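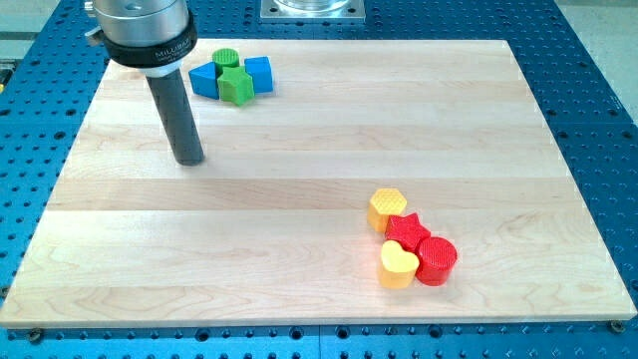 Andetti Field Recorder, second version: a term in the classroom

April
By the audio and video desk

I teach reporting to second-year students, and every autumn I have to decide what goes in the kit bags. For the past few years it has been a small stereo recorder that cost very little and sounded like it. This year the department agreed to replace the lot, and we bought seven of the Andetti. They have now been out with students for a full term, and I've used one myself for a series of radio interviews in Drinenport, so I think I can say something useful about them.

The Andetti is a two-channel recorder with a pair of built-in microphones at the top and two full-size XLR inputs at the bottom. It takes AA batteries or USB power. It records WAV or MP3 to an SD card, and the card isn't included. The body is plastic and a bit larger than a paperback. It fits in a coat pocket if the coat is a winter one.

Setup is quick. You put in the card, the unit offers to format it, and you choose a date and a file format. After that it goes straight to the recording screen each time you turn it on, with levels showing. This matters more to me than the specifications. Our old recorders opened on a file browser, and I have marked a good many assignments where the student pressed what they thought was record and got a list of folders.

The record button is large and red and sits by itself. One press arms the unit and a second starts it. The light blinks when armed and stays solid when recording. Students still get this wrong in the first week, and I lost the opening of an interview with a harbour pilot for exactly that reason. You can turn off the arming step in the menu under Operation. I did so on all of the department's units and would suggest any other school do the same.

Sound from the built-in microphones is good for the price. Voices come through clear and a little bright. In a quiet room with the recorder on a table between two people, I could put the result to air with only a small cut in the high end. Tables carry noise, though. A cup put down near the unit is a thump you won't be able to remove, so fold a scarf under it or use the tripod thread.

Outdoors the built-in microphones need a windshield. The foam one in the box is close to useless in anything stronger than a light breeze. We bought furry covers and those work well. On the Drinenport waterfront with a steady wind off the harbour, the foam gave me a recording I had to throw out, and the furry cover gave me one I used.

The XLR inputs are the reason to spend the money. With an ordinary dynamic reporter's microphone, the preamps stay quiet until you get near the top of the gain. I recorded a speaker at a council meeting from the third row, with the gain at 54 on its dial, and there was some hiss but nothing a listener would complain about. The old recorders would have buried him. Phantom power works and shortens battery life a great deal. Expect a morning out of a set of alkalines with a condenser microphone attached, and most of a day without one.

The gain dials themselves are my main complaint. They stick out from the side and turn too easily. If you carry the unit in a bag while it's recording, or even brush it against your jacket, the level moves. There is a hold switch, but it locks the buttons and leaves the dials free. I can't see the sense in that. Several students came back with interviews that got quieter halfway through. We now put a strip of gaffer tape over the dials once the level is set. It works and it looks terrible.

The headphone output is loud enough to use on a street, and the volume has its own buttons, so you don't need to go into a menu during an interview. I insist that students wear headphones whenever they record. Most of them would prefer not to, as they feel it puts a wall between them and the person they're talking to. I understand that, but I've never had a student lose a recording to a bad cable while listening to it.

The screen is small and readable in sunlight. The menus are laid out in a sensible order, with one exception. Deleting a file and marking a file are next to each other, and the confirmation message is the same for both. Read it before you press anything. I would like to see that changed in an update.

Files transfer over USB as if from any memory stick. Names are made up of the date and a running number, and the counter carries on up to 2000 before starting again. In a newsroom with several units this means identical file names from different recorders. You can set a prefix, up to six letters, and we gave each unit its own. Do this on the first day. We did it in the fifth week, after a sports story was edited with the wrong coach in it.

I compared the Andetti with the Omar, the other recorder often suggested to schools at this price. The Omar is smaller and has better built-in microphones, with less of that brightness on voices. It has only a single minijack input, and after a term or two of student use I expect minijacks to fail. If you work alone, gather mostly close interviews and look after your things, the Omar is the nicer object. For a shared kit I'd take the Andetti.

Durability so far is fair. One unit was dropped on concrete steps and has a crack across the battery door, which still closes. Another came back with a loose card slot after only a few weeks, and the supplier replaced it without argument, although it took most of a month. The rubber feet come off. I have a jar of them on my desk and a tube of glue beside it.

As for whether students need a recorder when they all carry a phone - I get this question at every open day. A phone will do for a quote, and I use mine for that. For anything meant to be heard, I want real inputs and a battery that isn't also running maps and messages. The phone should be free for taking pictures and calling the desk.

I would buy the Andetti again. Put the furry cover and a set of rechargeable batteries in the same order, and tape the dials.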